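Drindau Circles: your questions, answered

Circles is the new group feature in Drindau, and it has been switched on for everyone as of November. We get a lot of mail about it. Some of it is even polite.

What is a Circle?

A small group inside Drindau with its own feed. Posts in a Circle stay in the Circle and don't show up on your main page. You can start one from the plus menu, give it a name, and spend the rest of the evening deciding who not to invite.

How many people can join?

Up to 300. During testing the limit was 600, and we lowered it after watching what 600 people do to a thread about parking.
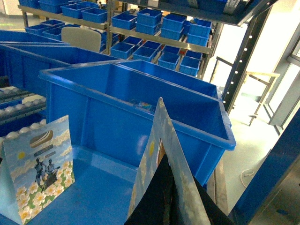

Hamdia Wubshet wrote in to say that 300 is still too many, that her book group falls apart at nine, and could we please let owners set their own limit. Yes. It's under Circle settings, then Size, and you can go as low as two.

Can I belong to more than one Circle?

You can join 25. Leaving one is silent: no notice goes out and your name drops off the member list. Your old posts stay unless you tick the box that removes them on the way out.

Who can see that I'm in a Circle?

Other members, and that's it. The exception is an open Circle, where the member list is public. The owner picks open or closed at the start and can switch later, but members get a message first and have until noon the next day to slip away.

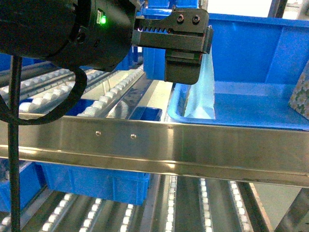 Owners can also name helpers, who may hide posts and mute people for a day. Helpers can't remove the owner. We were asked this by a surprising number of helpers.

Can I move my group over from Kosum?

Partly. The import tool brings in names and pinned posts, up to 200 of them. It leaves comments behind, so the argument from last summer will have to be started again from scratch.

How do I pick a cover picture?

Use whatever you like, as long as it's yours to use. Covers shrink to a tiny circle on phones, so fine detail goes first.
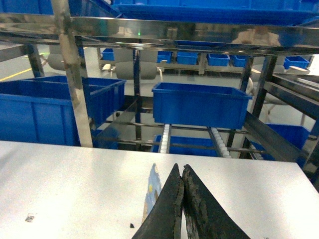 Text on a cover is usually a lost cause at that size. Keep it to one or two strong shapes and check it on your phone before you save. Strong color holds up best: a yellow spot on light blue will still read as a yellow spot on light blue, while a small gray printed pattern turns to mush. You can change the cover as often as you want - members only get a notice the first time.

Will there be ads in Circles?

Not in closed ones. Open Circles may show one at the top of the feed.

I deleted my Circle by mistake. Can I get it back?

Go to Account, then Recently closed, and press Restore. Then decide whether you want to tell the members.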